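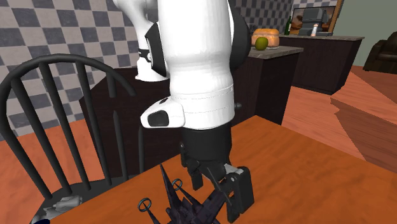
How to Oil a Wooden Tabletop (and Keep It Looking Good for Years)

There's something about a wooden table that makes a person want to run a hand over it. I've been finishing and refinishing tables for a good long while now, mostly kitchen ones, a few desks, and one enormous farmhouse thing that took up my whole garage for most of a June. I still get a little thrill every time the first coat of oil goes on and the grain wakes up. If you've never done it before, please don't be nervous. Oil is the friendliest finish there is, and you can fix nearly any mistake you make with it.

This page is for a bare or previously oiled top. If yours has a hard, shiny coat on it (varnish, lacquer, that sort of thing), you'll need to get that off first, and I'd suggest you read up on stripping before you come back here.

What you'll need

Sandpaper in 120, 180 and 220 grit
A sanding block, or a random orbit sander if you own one
A pile of clean cotton rags, and then a few more than that
Furniture oil (I like a hardwax oil, but plain boiled linseed or tung oil will do nicely)
A white non-scratch pad
Thin gloves
A metal can with a tight lid, filled partway with water, for the used rags

On the question of brands, people write to me quite a lot, and my answer is always the same: read the label, make sure it says it's meant for furniture, and buy the smaller can. I worked it out once for the farmhouse table and I used 460 ml for three coats, and that was a table that seated ten with elbows to spare. Half-full cans skin over on the shelf and then you've got a rubbery pancake floating in there, and it's very sad.

Step 1: Clean it properly

Wipe the whole top with a barely damp cloth and a drop of dish soap, then again with plain water, and let it dry overnight. If it's been a dinner table, spend extra time at the places where people sit. Grease from hands builds up along the edges, and oil will not go in evenly over it. For stubborn spots I use a little mineral spirits on a rag with the window open.

Step 2: Sand with the grain

Start with 120 if there are rings or scratches, or go straight to 180 if the surface is already pretty smooth. Long, even strokes, always in the direction of the grain. Try not to lean on one spot because it annoys you! I have made a lovely shallow dish in a walnut desk that way, chasing one ink stain, and my pencils rolled into it ever after.

Finish with 220 and stop there. You'll read that finer is better, but with oil, if you polish the wood too much it can't drink, and you end up with a dull, thirsty-looking top.

Step 3: Get rid of the dust

Vacuum with the brush attachment, then wipe with a rag dampened with mineral spirits. This also shows you a preview of the color, and it will show you any sanding swirls you missed. Go back and deal with them now. I know it's tempting to carry on. Let the spirits dry completely before you open the oil.

Step 4: The first coat

Stir the can well (don't shake it). Pour a puddle the size of a pancake in the middle of the table and spread it with a rag, working outward, with more oil as you need it. The wood should look wet all over. Don't forget the edges and, if you can manage it, the underside, which helps keep a solid top from cupping.

Wait fifteen minutes or so, checking for dry patches and feeding them a little more. Then take a clean rag and wipe off everything that hasn't soaked in. I mean everything. Leftover oil goes sticky, and sticky is the one complaint I hear more than all the others put together.

Step 5: Wait, rub, repeat

Let it sit for a full day, longer in damp weather. Rub lightly with the white pad, wipe off the dust, and put on a second coat, thinner than the first. Most tables want three coats. Softwoods sometimes ask for a fourth.

A word about the rags

Please read this part even if you skim the rest. Rags soaked in linseed oil and similar oils can heat up by themselves and catch fire. Never ball them up and toss them in the trash. Drop them in the water-filled can, put the lid on, and call your local waste service to ask where to take them.

Living with it

You can put a cup down on it gently after two or three days, but give it a couple of weeks before you wash it or put a cloth on. After that, wipe spills when you see them and use a trivet for anything off the stove. When water stops beading, it's time for a fresh thin coat. At our house that's once a year.

Lahcen Morsy wrote in to ask whether you can oil over a top that has already been waxed. You can't, I'm sorry to say. The wax has to come off first with mineral spirits and the pad, and it may take a few rounds. He had a big oak one to do, so I hope he has put on some good music.

If you've got a question of your own, leave it in the comments with the kind of wood, if you know it, and what was on it before.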